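Review: Storadgate handheld gripper, judged against our site rules for recording in furnished rooms 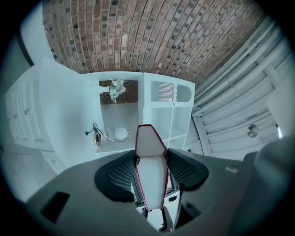
The gripper facing the white shelving unit, brick vault overhead.

Storadgate ships the unit with a 12-page practice guide, and this review covers both. I used them through September for shelf and cabinet tasks under the Branurent site rules, which are stricter than the guide in several places.

Handling. Balance is acceptable with the wrist straight. Above shoulder height it tips back, and the guide sets no limit on overhead work. Ours is two minutes, then rest. Storadgate should print a figure of its own.

Pre-session check. The guide asks for finger seating, lens cleaning and a full open-close cycle. All three are worth keeping. It omits cables in the work area. A thin lead on a ledge is easy to catch with a fingertip, and our rule is to log it, then route it or leave that ledge out of the task list.

Reflective surfaces. One sentence in the guide, no procedure. Ruxandra Căpraru wrote ours: note any mirror or glass panel on the room sheet before the first take and check the playback for bystanders.

Logging. We recorded 2,407 takes and rejected 848 under our own criteria. Most rejections were for starting before the operator had called the task name. The guide recommends the call but does not require it. It should.

Documentation is clear apart from the section on finger replacement, where the torque value is missing. Support supplied it by email on a Wednesday, two days after I asked.

Hardware: recommended. Guide: usable as a base, insufficient as a site standard.

Hajnalka Somogyi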